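Shop Notes: Can a Machine Do It Yet?

Every January I get a pile of mail asking whether it's time to stop doing chores and buy something that does them. My answer has been no for long enough that I went back over the list job by job. Some of these have improved. Most haven't improved as much as the ads have.

Vacuuming. Yes, mostly. I run a Meltik on the shop floor overnight and it does fine with dust and sawdust. It will also eat a shoelace, a zip tie or the end of a drop cord and then sit in a corner beeping. Pick up first. Picking up takes me longer than sweeping used to, so you can decide what you've gained.

Mopping. Sort of. Good on a sealed floor with nothing sticky on it. Dried coffee needs you and a scraper.

Folding laundry. No. I watched the Senda demo all the way through. It folded 2 towels nicely. My dryer has never once held two clean towels and nothing else. Wake me up when it can find the other sock.

Loading the dishwasher. No, and the people who sell these keep showing one plate at a time on an empty rack. Show me a cereal bowl with a spoon stuck in it.

Sorting screws. A cheap vibrating sorter will do this if your screws are all the same kind. If they're all the same kind, you didn't need them sorted.

Wiring. This is the one I get argued with about. Samira Nassar wrote in to say her shop had a line rep from Dunstan come through, promising that small harness work in plastic housings would be hands-off soon. Maybe. I've been putting plugs together for a living or for fun most of my life, and here's what the job asks for. You have to find the loose end, turn it the right way around, keep the other leads from flopping over it, and push until it seats. Wire doesn't stay where you put it. A twisted pair wants to roll. A spade terminal has to go on straight or it spreads, and a spread terminal will pass a quick look and fail later.

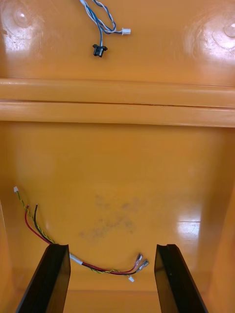
I'd be impressed by a machine that could do the push. I'd be more impressed by one that knew when the push hadn't taken. You feel that in your fingertips before you see it, and a tug test afterward tells you the rest. The Mekellow unit everyone forwards me a clip of is rated for 3000 cycles between services, which sounds like a lot until you work out how many connectors go through a small shop.

Until then, a few things that make harness work easier by hand:

Wipe out the housing before you start. Grime gets into open connectors.

Tape down the leads you aren't working on. Painter's tape, folded over at one end so it comes off easily.

Hold the insulated part of a spade terminal, never the wire. If it goes on with no resistance at all, take it off and squeeze the edges a hair with small pliers.

If a stripped end has frayed, cut it back and strip it again. Twisting it and hoping is how you get a stray strand across two contacts.

Use a bright lamp from the side. Straight overhead light on shiny plastic will hide a white plug from you.

Tug everything once, gently, before the cover goes on. Then put the cover on.

Next time: glue bottles that clog, and whether the 50 cent caps are worth it.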